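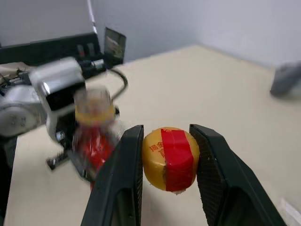

The Pantry Shelf, 28/06/2019

Every summer when the weather turns sticky, our Lenimdale members start asking the same question at the front counter, and I thought I would answer it properly this time instead of shouting it over the noise of the coolers. What do you do with all the little things? I mean the jars with two spoonfuls left in them, the bottles of sauce you bought for one recipe, the small round packages with a strip of tape over them that sit at the back of a drawer until somebody's aunt comes to visit and asks what they are.

My mother kept hers on a lazy Susan that squeaked, and I have kept mine in just about every way a person can (shoeboxes, a shoe rack, one very sad year on top of the refrigerator). These days I set aside an hour before lunch, put everything out on the kitchen table and go through it piece by piece. It sounds like a chore, but I put the radio on and I find I rather look forward to it!

Start with the sauces and bottles. Wipe the necks with a warm cloth, tighten the caps, and look at the dates while you have them in your hand. If a label is in a language you don't read, ask a neighbor or bring it down to the store. Mrs. Gallegos next door has helped me with more than one, and I have ended up with a couple of good soup recipes that way.

Small sealed rounds and tubs come next. Leave the tape on until the day you mean to open them, and write the month on a bit of masking tape stuck to the bottom, where it won't cover any of the printing. I did not do this last August and spent a whole evening guessing. Once something is open it goes in the front row, in plain sight, and the whole family is told about it at supper.

For the shelf itself, I like a shallow tray you can pull out with one hand. Mine is 11 inches wide and holds more than you would think, with the tall bottles at the back and the little squat things in front. The Fodeo trays we carry are the ones I use at home, and the Brollum jars with the wide mouths are nice for anything that comes in a bag and won't stay closed. We have 68 of the trays left in the back room and I don't expect another delivery before the fall, so if you want a pair, please come by soon or ask me to put your name on them.

We will also have a swap table by the window through the end of August. Bring anything unopened and in date that you know you won't get to, and take home something that looks interesting. Last year I went home with a jar of pickled plums and my sister took a mustard so strong that she still brings it up at holidays. Please leave the homemade things at home, as much as it pains me to say so, and keep it to seven items a visit so there is room for everyone's bags.

The swap table is open whenever the store is, and I am usually there in the mornings if you would like a hand carrying things in from the car.

Evaristo Zepeda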